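Subject: Re: [garthorpe-robots] Open day at Gelia, who went?
Date: October 3, 2023

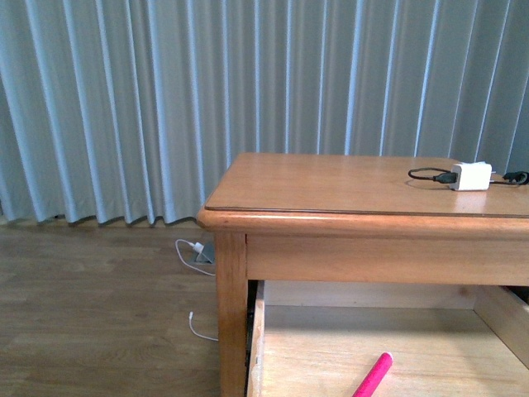

I did go, and I had a great time! Gelia ran the tidying demo all afternoon, and I stayed for three rounds of it (the Fisel arm is quieter than I expected). The job is putting small stuff away in a low wooden table. With the drawer pulled out and a pink marker lying in it, I figured the hard part was over, but they told me closing it gently is what took them since May. Some 29 people were watching by then. I'd go again!

> Did anyone make it to the open day? I got stuck at work.
> Was the drawer demo any good?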